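Presupuesto de una célula bimanual de sobremesa

Una célula bimanual de sobremesa es un puesto de trabajo con dos brazos robóticos pequeños montados frente a una mesa. Yo he planificado la compra de tres, así que esta entrada me sale más de taller que de manual – perdonadme el tono.

Partidas habituales

La gente mira solo el precio de los brazos (¡yo también lo hice!) y luego llegan los extras: perfilería, paneles, fuentes, cables de repuesto. En mi última hoja, con brazos Vaseo y estructura Oberholzer, el total fue de 3.815 euros para 3 puestos, unos 1.272 por puesto. Los servomotores sueltos van aparte, y conviene pedirlos en el mismo envío que los brazos.

Para tareas con ropa, como doblar prendas y apilarlas, el puesto pide poca cosa más: una bandeja ancha para el montón, un tablero despejado y paneles claros y lisos en los lados y al fondo. Las prendas, mejor de colores bien distintos. Yo las compro de segunda mano y casi ni las apunto.

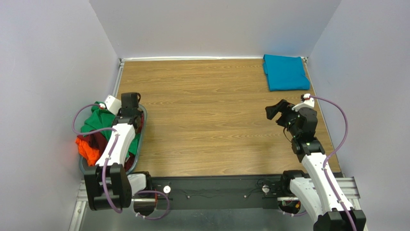 Plazos y repuestos

Wakatden me sirvió los paneles enseguida, pero las pinzas de Hikton tardaron 12 semanas, y con eso no contaba nadie en la oficina. Ahora pido primero lo lento y dejo la mesa para el final. También reservo una línea para cables: hay que medirlos con el brazo totalmente estirado y sumar un buen margen, que los míos de la primera compra se quedaron cortos y tuve que repetir el pedido en junio.

Véase también: pinza paralela, perfil de aluminio, servomotor.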